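Grasville rice sorters question value of "hand-checked" label

2018-09-13

GRASVILLE - A new label on bags of white rice at the Vundach market promises that every batch has been "hand-checked for foreign matter." What that check consists of, and who does it, is harder to pin down.

The label went on sale this month at 11 stores in the county. Bags that carry it cost more than the plain ones on the same shelf, though the rice inside comes from the same packer, Vashisht, and the same mill on Lament Road.

Vashisht says the extra money pays for a second look. Samples are tipped into shallow trays and anything that is not rice gets picked out, with special attention to nuts, which the plant also packs. The company calls the method "thorough." It would not say how many trays are checked per shift or how large a share of each batch ever reaches one.

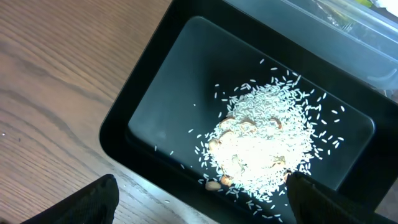 Uncooked white rice mixed with pale nut pieces in a black tray.

Spotting a tan piece of nut on a heap of white grains is not hard. Finding a small fragment, or the dust left by a broken one, is another matter, and dust is what worries shoppers with allergies. The label makes no claim about allergens. In small type on the back of the bag, the usual warning still appears: packed in a facility that handles peanuts and tree nuts.

"If the warning is still there, what did I pay for?" said Arvo Suominen, who runs a lunch counter in Grasville and bought 3 cases before he turned a bag over. He has gone back to the plain bags and sorts the rice himself on a cookie sheet before the morning rush.

Suominen asked Vashisht in writing for its sorting records. He got a one-page reply and a coupon. The reply, which he shared with this site, cites a test run of 171 samples but does not say what was found in them, how long each was looked at or whether anyone went over the same tray twice. A sample could be a spoonful or a bucket.

A Vashisht spokeswoman said the test run was "very encouraging" and that full results were being put together. Asked whether the results would cover the pieces that were missed as well as those that were caught, she said she would have to check.

The Vundach market has moved the bags to an end display near the registers. A manager there said they were selling well and that he had not had complaints. He had not seen the test results either.

County inspectors said they do not review wording like "hand-checked" unless it makes a health claim, and that this one, as printed, does not. Vashisht plans to put the label on brown rice and lentils in November.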